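### 4. Unpacking onto the table

The Clokau table top is carpeted, which makes it kind to jars and merciless about crumbs. Open nothing on it.

1. Unfold the screen first and angle it around the back and both sides. Doing this with the groceries already out is possible. We have the letters.
2. Stand tall things along the back edge: canisters, upright boxes, the detergent bottle.
3. Put small jars and snack boxes in front of them, where you can still find them in January.

**Caution:** Detergent and crackers may share a table. They may not share a bag.

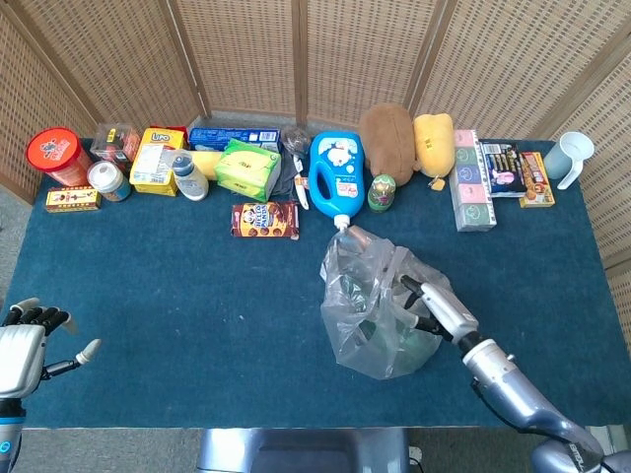
Clokau Owner's Guide, p. 19

4. Keep the middle of the table clear for bags. A clear plastic bag will crumple and sulk however you set it down, so take it by the handles.
5. Check each bag for small items before you fold it. Noémie Zacharias, who wrote the first edition, lost a spice jar this way and never got over it.

**Note:** Don't lean on the screen. It is woven rattan and has no opinion about your balance. Replacement panels are part no. 504.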